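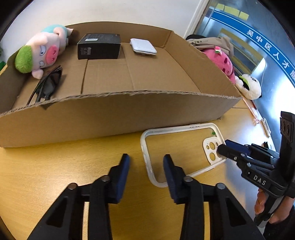

## Cheapest sane way to mail a box of kid stuff across the country?

Asked in Usdale Neighbors > Shipping & Moving

My niece turns 7 at the end of the month and I have a pile of presents, one of them a stuffed pig. The counter at Plidbridge quoted me a price that was more than the presents cost. The box is wide and shallow and the clerk kept saying "dimensional" at me like it was a diagnosis. Do I have to use a smaller box? Is there a trick? I have 4 days and limited dignity.

---

**Shabnam Memon** — accepted

Dimensional weight means they charge you for the space the box takes up if that comes out higher than what it weighs. Toys are mostly stuffing and air, so you lose every time.

- Measure length, width and height at the widest points, bulges included. They will.
- Get the smallest box that closes flat. Plush squashes fine for a week in a zip bag with the air pressed out.
- Hard things in the middle, soft things around them. Congratulations, you no longer need bubble wrap.
- Buy the label online. Same truck, lower price, and you skip the clerk.

If the rim of your box is chewed up, don't reuse it. Tape sticks to paper, and the paper has to be attached to something.

I sent my nephew's things to Pirzada this way in March and it got there in 3 days — one crushed corner, no casualties.

---

**porchlight405**

just drive it

---

**dullknife**

Second the zip bag. Take it out of the bag the night before if someone on the other end will cooperate, otherwise she unwraps a pancake. Also Trustitz on Route 7 will cut a box down for you if you ask before lunch. After lunch they say the knife is missing.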